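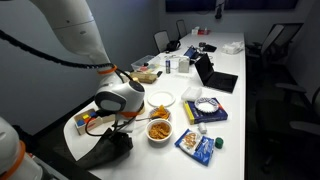
Open day at the Clomgate nursery, November 2019

Quick write up before I forget it all. Got back late, boots still by the door, notes are mostly mud.

Clomgate is the growing side of Starnthorpe – they do the trees and hedging at one place and everything else here. Open to the public twice a year, spring and fall, and the fall one is better if you ask me. Fewer people, and the staff have time to talk. Free to get in, parking in the lower field, which was soft. Park near the gate if you can.

Started in the propagation houses. Warm, glasses fogged straight away. Hardwood cuttings going in while we watched – dogwood, willow, currants. Mingxuan Shen runs this part and did the talk. Pencil-thick, cut just under a bud at the bottom, slanted cut at the top so you know which way is up. Two-thirds in the ground. Then leave them alone for a year. She said most people dig theirs up in March to look for roots and that's the end of it. Guilty.

Asked about rooting powder. She doesn't bother with willow, does use it on the viburnums. Someone wanted to know about roses and got a long answer I didn't write down, sorry. Something about keeping the bottom inch in sharp sand.

Then out to the bare root beds. Lifting had only just begun, they were waiting on leaf drop with the beech. Hornbeam looked very good. Hawthorn whips tied in bundles and heeled in along the north wall, roots well covered. You could order on the day and collect later in the month. I put my name down for hornbeam to fill the gap by the shed, and a quince I have no room for.

The mulch trial was what I'd really come for. Long strips of the same soil, same plants (hardy geraniums and asters), diffrent mulch on each. Bark, leaf mold, composted green waste, straw, and one bare strip for comparison. Rónán Ní Mhurchú walked us down it. Leaf mold strip had the best soil when he put a fork in, dark and crumbly. Bark had fewest weeds. Straw was full of slugs, no surprise in a fall this damp. He's spreading it again this winter, on wet ground, never on dry or frozen.

His tip for home – bag the leaves damp, stab holes in the bag, hide it behind something for 2 years. I've never managed more than one before using it.

Bit of a wait for the pond garden as the path was flooded. Skipped it.
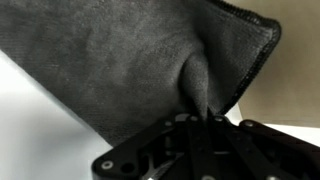

Plant sales and the rest

Sales area is through the old potting shed. Good stuff and not dear. Came away with 3 hellebores, small but healthy, and a bag of Womine tulips, the late dark ones. Still time to get those in, November is right for tulips anyway. The Sotomayor pears on the table looked tempting but they were already spoken for by the time I got there.

Tea was hot, soup ran out early. Get there before noon if you want lunch.

Things I'd do different: bring a crate for the car, wear proper boots, do the mulch strips first while the light's good. Also take cash, the card reader was down for most of the afternoon and teh line went right back past the compost bays.

Next one is in spring, date not up yet. Will go back for the quince if I miss the collection.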